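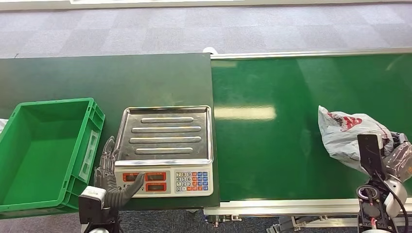

Home Kitchen Workshop Cleaning Ask Us

Filed under: Workshop & Utility Tips

Can a machine do the weighing and bagging yet?

Kathleen Hegarty, 20 April 2020

Short version: bits of it. Had a few letters on this after the Druvix piece, mostly from people with a small packing bench at home or a shop counter. Notes below, in no order really.

Pressing buttons. Yes, pretty much. A keypad scale stays where you put it and the keys don't move about. One finger out, rest curled, same as you'd do it. If you're setting up a bench for this (machine or teenager), fix the scale down and wipe the keys weekly. Greasy keys get missed.

Scale trays. Ridged steel is fine for boxes. Small loose stuff settles in between the ridges, so put it in a tub and zero the tub first. My old Vomo forgets its zero if you leave it 2 minutes. Check before every batch.

Moving things along a belt. Fine, has been for years. Keep the edges clear. Leave a gap between items, wider than you think.

Crates. Rigid, open top, proper handle. Easy. Nest them empty and keep them all the same make, I use Wandale ones. 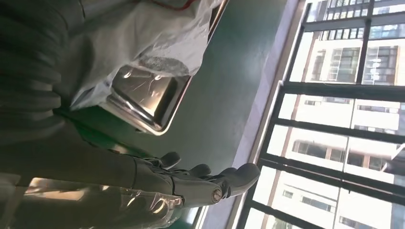
Bags and trays together

Here's where it gets slow. Steel tray, smooth rim, nice to grip. Bag on top of it or half round it, not nice at all. A person feels the plastic drag and stops. Machines are getting better at this but I wouldn't leave one to it and go and make tea.

What helps, for hands of any sort:
- thicker bags, the thin ones cling
- open the bag fully first, then stand it in somthing
- 900 g in a bag is plenty, over that and the bottom sags
- tray goes in flat, short side first
- blind down if the window's bright, shiny plastic is hard on cameras and on my eyes

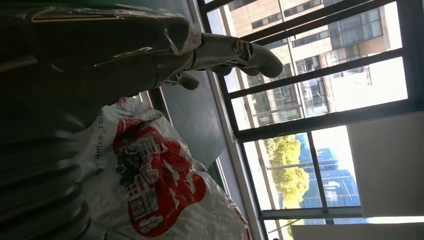
White bag with the big red print, creased all over. Flat ones are easier to open.

Keeping the muck off

Plastic film over the arm, same idea as cling film on a remote. Keep it loose at the joints or it tears. Change it when it it goes cloudy.

Worth buying one for home? Not this year. Pellegrini do a decent bag stand, holds 4 at once, no plug. I've got 2 and they get used daily. Letters on bag stands to the usual address please, I'll do a round-up.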